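Die lange Bank

Wer wissen will, wie im Basketball Spiele gewonnen werden, schaut meist auf die ersten Fünf. In der Halle von Sustby lohnt sich der Blick auf die andere Seite der Seitenlinie. Dort sitzen sieben Spieler, die in dieser Saison zusammen fast so viele Punkte erzielt haben wie die Startformation. In einer Liga, in der die meisten Trainer spätestens im letzten Viertel nur noch sechs oder sieben Leuten vertrauen, ist das ungewöhnlich.

Der Verein ist kein reicher Verein. Die Halle fasst nicht einmal tausend Zuschauer, die Anzeigetafel stammt aus den Neunzigern, und zu den Auswärtsspielen fährt die Mannschaft mit dem Linienbusunternehmen, das unter der Woche auch die Schulkinder befördert. Nach Kistska sind es 240 Kilometer, einfache Strecke, und im Februar lag auf der Hälfte davon Schnee. Die Mannschaft kam eine Stunde vor dem Sprungball an, wärmte sich kurz auf und gewann mit 17 Punkten Vorsprung. Kein Spieler stand länger als 27 Minuten auf dem Feld.

Das Prinzip ist einfach zu erklären und schwer durchzuhalten. Gewechselt wird nach Zeit, in festen Blöcken von etwa vier Minuten, gleichgültig, wie das Spiel steht. Wer drei Würfe hintereinander getroffen hat, geht trotzdem raus. Wer drei vergeben hat, darf trotzdem wiederkommen. Ausnahmen gibt es bei Foulproblemen und in den letzten drei Minuten einer knappen Partie, sonst nicht. Im ersten Jahr führte das zu Streit in der Kabine, zwei Leistungsträger verließen den Verein. Die Mannschaft verlor damals mehr Spiele, als sie gewann.

Inzwischen hat sich der Kader auf das System eingestellt. Verteidigt wird über das ganze Feld, vierzig Minuten lang, und das geht nur mit frischen Beinen. Die Gegner bringen den Ball oft erst nach sechs oder sieben Sekunden über die Mittellinie, ihnen bleibt wenig Zeit für den eigenen Angriff. Sustby trifft von außen nur durchschnittlich und hat keinen Center, der diesen Namen verdient. Der größte Spieler misst zwei Meter und einen Zentimeter. Beim Rebound wird das ausgeglichen, indem alle fünf zum Brett gehen, was gegen schnelle Mannschaften gelegentlich schiefgeht.

Am deutlichsten schief ging es in Plurstead. Der Tabellenführer spielte lange Pässe über die Presse hinweg und kam immer wieder frei zum Korb. Zur Halbzeit lag Sustby deutlich zurück, am Ende fehlten neun Punkte. Gewechselt wurde auch an diesem Abend nach der Uhr. Auf der Rückfahrt gab es darüber eine längere Diskussion, wie man in der Mannschaft offen erzählt. Geändert wurde danach die Staffelung der Presse, der hintere Mann steht nun einen Schritt tiefer. An den Wechseln wurde nichts geändert.

Der Trainingsalltag richtet sich nach den Berufen der Spieler. Die meisten arbeiten oder studieren, einer kommt direkt von der Frühschicht und schläft vor der Abendeinheit eine Stunde im Auto. Viermal in der Woche wird trainiert, die Hälfte der Zeit ohne Korbwurf. Gelaufen wird in den Gruppen, die auch im Spiel zusammen auf dem Feld stehen, damit sich jeder an dieselben vier Nebenleute gewöhnt.
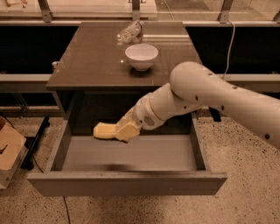
Annegret Solbach

Im Viertelfinale wartet nun Ticona, und der Vergleich könnte kaum deutlicher ausfallen. Ticona stützt sich auf einen einzigen Aufbauspieler, der im Schnitt mehr als 36 Minuten spielt und in der Hauptrunde fast jeden wichtigen Wurf genommen hat. Beide Duelle in dieser Saison waren eng. Das Heimspiel ging in der Verlängerung an Sustby, auswärts reichten Ticona 70 Punkte zum Sieg, so wenige wie in keinem anderen gewonnenen Spiel.

Gespielt wird im Modus Best of Three, alle Partien fallen in den März 2023. Für Sustby spricht der kurze Abstand zwischen den Spielen, für Ticona das Heimrecht in einer möglichen dritten Begegnung. Der Verein hat für das erste Spiel zusätzliche Stehplätze hinter dem Nordkorb freigegeben, die Karten gibt es nur an der Abendkasse. Offen ist noch der Einsatz des zweiten Aufbauspielers, der sich beim letzten Hauptrundenspiel den Knöchel verdreht hat. Fällt er aus, rückt ein Neunzehnjähriger aus der zweiten Mannschaft in den Block.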